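Home | Guides | Cleaning | Workshop | Contact

Getting a whiteboard properly clean (and keeping it that way)

By Araba Osei

Quick one, been meaning to type this up since December. Works on most boards, frosted or glossy. Takes nearly 17 minutes for a big one, less if it gets a wipe every evening.

You need

Two soft cloths, one for wet and one for dry. Warm water, a drop of washing-up liquid. A small spray bottle. Old dry-wipe pen for the stubborn marks, any colour.

Step 1. Dry wipe first

Top to bottom, long strokes. Don't spray yet, you'll only make grey soup and push it into the corners. Shake the cloth out somewhere that isn't the carpet.

Step 2. Old marks

Ink that's been up for weeks won't shift dry. Scribble over it with the old pen, count to 5, wipe while it's still wet. Sounds daft. Works. Aparecida Lins showed me this at the Lukholm office and I've not bought a bottle of cleaner since.

Permanent marker, same trick, but twice. Maybe three times for red.

Step 3. Wet wipe

Damp cloth, not dripping. Small section at a time. Rinse the cloth when it goes grey and carry on. Frosted boards hold on to ink more than shiny ones so go over thm again with clean water.

Don't use a scouring pad. I did, on a 50 quid board. Dull patch ever since and pen sticks to it like mad.

Step 4. Dry and check the light

Buff it dry with the second cloth. Then stand off to one side and look across it. Smears show up best with the ceiling lights on, and a board in front of a window wants looking at from both ends becuase the daylight hides half of them.

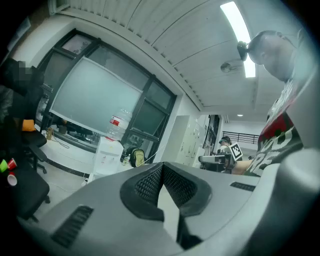 Step 5. Frame and ledge

Run a damp corner of cloth round the edge. If there's a pen ledge, empty it, wipe it, bin the dead pens. Caps on, store the rest flat.

Leave it a few minutes before writing on it again.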